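Skevdale Plate Swap returns to Ulordale this October

For immediate release

Hello from Ulordale! I'm Bartosz Żak, I run the Skevdale Plate Swap, and I'm very happy to say we're back for another go this October, on a Saturday, in the old drill hall behind the market.

If you've never been, it works like this. You bring the crockery you're fed up with (the wedding set you never liked, the odd saucers, your gran's gravy boat) and you take home somebody else's. One piece in, one piece out. Chips are fine, cracks are not, and please give everything a wash first, as the hall has one very small sink and I have spent enough of my life standing at it!

This year we have 48 tables, and I've finally managed to get proper heating. Doors open at 13:00 and entry is £4, with under-fives free. The first 200 people through the door get a cloth bag and a sheet of newspaper for wrapping.

I'm also chuffed to bits that Bouazza, the tea room on the corner, is doing the food. Expect lentil soup, flatbreads and an orange cake I've been thinking about since last autumn. It'll all be served on swap plates, so if you fancy the one you're eating off, have a word at the counter and it's yours once you've finished.

New for this year is the storage corner, run by Ruvon, the kitchen shop on Mill Lane. I kept hearing from people who went home with lovely plates and had nowhere to put them, so bring along your spare racks, stands and hooks too and swap those in the same way. Ruvon will be on hand all afternoon to talk about small cupboards, which they can do at length.

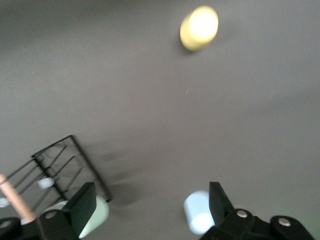
A black wire rack.

Tickets are on sale now at Bouazza and Ruvon, or you can pay on the door. If you'd like a table of your own, drop me a line before the end of September as they do go quickly. There's free parking behind the hall, and the Skevdale bus stops right outside.

Press are welcome from noon, while we're setting up. I'm glad to chat or find you a cup of tea.

Contact: Bartosz Żak, Skevdale Plate Swap, Ulordale

ENDS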